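Planning and Paying for Your Humanoid: Questions We Hear Most
Fogh Buyers' Help, last updated 1/9/20

Welcome! If you have landed on this page, there is a fair chance that somebody has asked you to find out what a humanoid robot will cost, and you have found out that the answer comes in pieces. We at Fogh help schools, labs and small firms plan these purchases, and these are the questions that come up again and again. Take your time, make some coffee, and skip around as much as you like.

Does the quoted price cover the whole robot?
Please check this line by line. On many quotes the body, arms and legs are one item and the hands are quite another. If your work involves opening drawers or picking things up, you will want hands with jointed fingers, and you will want them on both arms – a single good hand gets frustrating very quickly. Ask whether the wrist mounts and the cables that run down the forearms are included too. We have seen them listed separately, three pages further on, in rather small type.
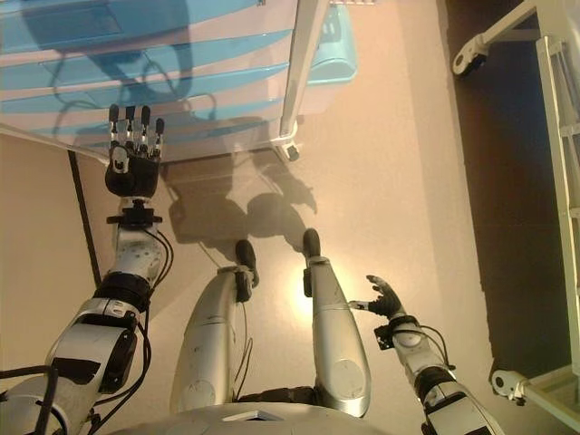
How much floor do we need?
More than the footprint on the spec sheet, I'm afraid. Measure with the arms reaching forward, then add room for a person to walk past. Our Plerkenport customers plan on 135 square feet for one robot and a few bits of household furniture, and they tell us they wouldn't want less.

Do we have to buy special furniture for it to work with?
Not at all, and this is the cheerful part of the budget! Ordinary plastic drawer units and bins do very nicely for practice. Pieces on casters are handy when you want to change the layout, but do ask whether the wheels lock, or you may spend your afternoon chasing a drawer unit across the room. Set aside a little for replacements as well.

What should we look at during a demonstration?
Ask to see the robot in a spot like the one you have in mind, with furniture close by, and bring whoever will be using it day to day. Look at where the cables sit along the arms and ask what a new set costs. Look at the floor and the lighting too. A strong lamp can leave a bright patch on a pale floor and throw the robot's own shadow right where its cameras are looking, and it is much cheaper to move a lamp before the electrician has gone home.
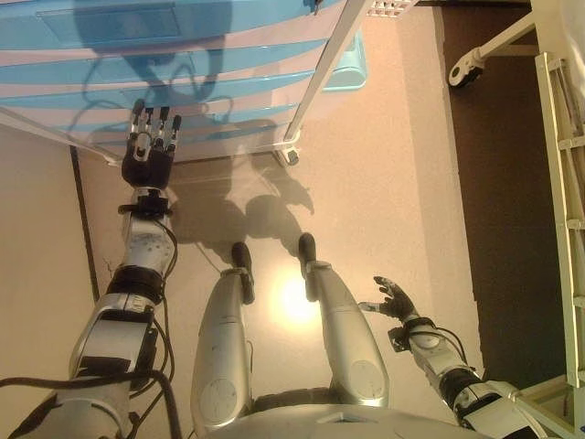 What do the yearly costs look like?
The Rudby service plan is $1,143 a year and covers one visit plus phone help. Fingers, cables and outer shell panels are charged as used. Small scuffs on the shells are cosmetic and most people simply live with them.

How long is the wait?
Allow 6 weeks from a signed order for the robot, and a further 5 if you add the Pleltent hand package. Orders placed in August tend to run slower, so if you need to be up and running for the fall term, please get in touch well before then.

Can we rent first?
Yes, and we are always glad when people ask. Part of the rental fee comes off the price if you go on to buy. Send us your room measurements along with the request and we will write back with a full quote, hands and all.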